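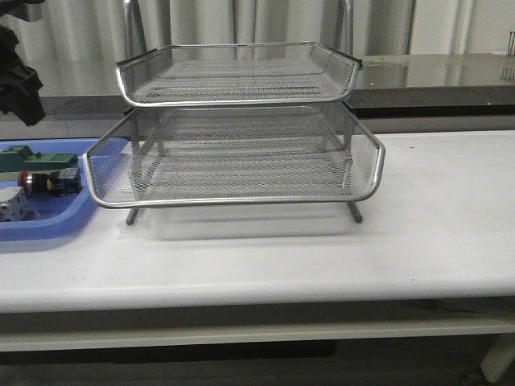

Paper has been the main problem in the Narkus office for years, and this page of the gallery covers the part of the tidying that dealt with it. Delivery notes, job cards, supplier invoices and test sheets all used to land on the same table, and whoever needed the table moved the pile somewhere else. We now use a two-tier wire-mesh tray for anything that is still open. The upper tray dips at the front, so a sheet can be pulled out without lifting the ones over it, and the lower tray sits a little farther forward, so you can see what is in it while standing. It stands on the long white table with the blue plastic parts tray to its left, and paper and parts each have their own place.

Page last changed 29 Aug 2024.

## What goes in the trays

**Upper tray.** New paper only. Delivery notes that haven't been matched to an order, job cards that haven't been given a start date, and anything that came in the mail and has been opened. Unopened mail stays at the front desk.

**Lower tray.** Paper that somebody has looked at and is waiting on. Write your initials and the date in the top right corner before you put it in. Sombat Rojanasak goes through the lower tray at the end of each week and returns anything without initials to the upper one.

**Not in either tray.** Catalogs, manuals, gloves, coffee receipts, anything stapled to a part. Manuals go on the shelf by the door in order of manufacturer. Receipts go in the envelope in the second drawer.

The mesh lets dust through, so wipe the table under the organizer when you wipe the rest. Lift it by the sides of the lower tray. Take the paper out first and keep the two stacks apart.

## What we threw out

Nattawut Mahawong kept a tally while we were sorting. The old pile came to 2,780 sheets, counting the two boxes from under the stairs. Of those, 1,594 were duplicates or copies of things we already had on the server, and they went to the shredding bin. Another 300 were blank forms with the old address on them. We cut those into quarters for scrap paper and they are next to the phone.

The rest was filed by job number. A few job cards had no number, and most of them turned out to belong to the Perić order, which was split across two deliveries and caused trouble at the time as well. They are in a gray folder with the name on the front.

## What we had before

We had a three-drawer plastic unit from Ninico, and before that a cardboard letter tray with a broken corner. The drawers were fine for storage, but paper that went into a closed drawer was forgotten. One supplier sent us the same reminder four times while the invoice was lying in the middle drawer. The unit is now in the back room and holds sandpaper, sorted by grit, and it works well there.

We also tried a wall rack for a short time. It was hung too high for half of the office and has been taken down. The holes still need to be filled.

## Parts on the table

Small parts can come as far as the table when they are being checked against a delivery note. They go in the blue tray and they stay in it until the note is signed. Parts that pass go back to the stockroom the same day. Parts that don't match get a tag with the order number and go on the return shelf. Please don't set anything on top of the mesh trays, even for a minute.

If a delivery is too big for the blue tray, do the checking at the bench in the stockroom and bring only the paper back.

## Labels

The trays have no labels on them yet. Stelidex makes a clip-on holder that should fit over the front rim, and we'll try one before ordering for the other desks. The wording will be "New" for the upper tray and "Waiting" for the lower one. If you have a better idea, tell Nattawut before the order goes in.

## Still to do

- Fill the holes from the wall rack.
- Order labels.
- Go through the binders in the hallway. The shelf there holds 1,000 pages or more of test sheets and we have to keep them until November.
- Find a lid for the scrap paper box.
- Decide who empties the trays when Sombat is away.

The stockroom shelves and the tool wall have their own pages in the gallery. The kitchen will be added after it has been painted.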